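How a Robot Arm Knows Where to Reach
Hornholm Shared Workshop, pages for young builders
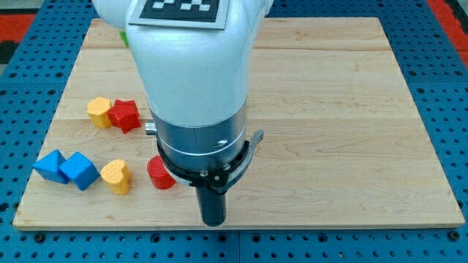
A robot arm is a chain of stiff parts called links. The places where links meet and move are called joints. Each joint has a motor and a sensor. The sensor measures the angle of the joint and sends it to a computer.

Your own arm works in a similar way. Close your eyes and touch your nose. You can do it because your body keeps track of how far your shoulder, elbow and wrist are bent.

The build at Hornholm is called Enach. Its job is to pick up plastic shapes from a wooden board and put them down somewhere else. The shapes include a cube, a heart, a star and a cylinder. Some have fine ridges on their sides. A 3D printer makes an object by laying down thin layers of plastic, one on top of another, and each ridge is the edge of a layer.

What is the checkered square for?

The black-and-white square on top of the arm is a marker. A computer can find it in a camera picture. The corners of the pattern are easy to detect, and the computer already knows the real size of the square. If the square looks small, it is far away. If it looks squashed, it is tilted. From this the computer works out the marker's position and angle.

Why does the table have holes?

The holes are in a regular grid. Parts can be bolted to the grid and later put back in the same place. If a part moves by even a small amount, the arm's numbers are wrong and it will close on air.

How is a position written?

Enach uses millimeters. There are 1,000 millimeters in a meter. A position has three numbers: left-right, forward-back and up-down. The position 622, 47, 4 means 622 millimeters to the right of the starting point, 47 forward and 4 up.

Which shapes are hard to hold?

A cube has flat sides that face each other, so a gripper can press on both. A cylinder lying on its side can roll. A star has points, and the gripper must touch it in the right places or it will turn.

Words to know
Link: a stiff part of the arm.
Joint: a place where the arm bends or turns.
Gripper: the part that holds things.
Marker: a pattern that a camera can find.

Last changed 15 December 2024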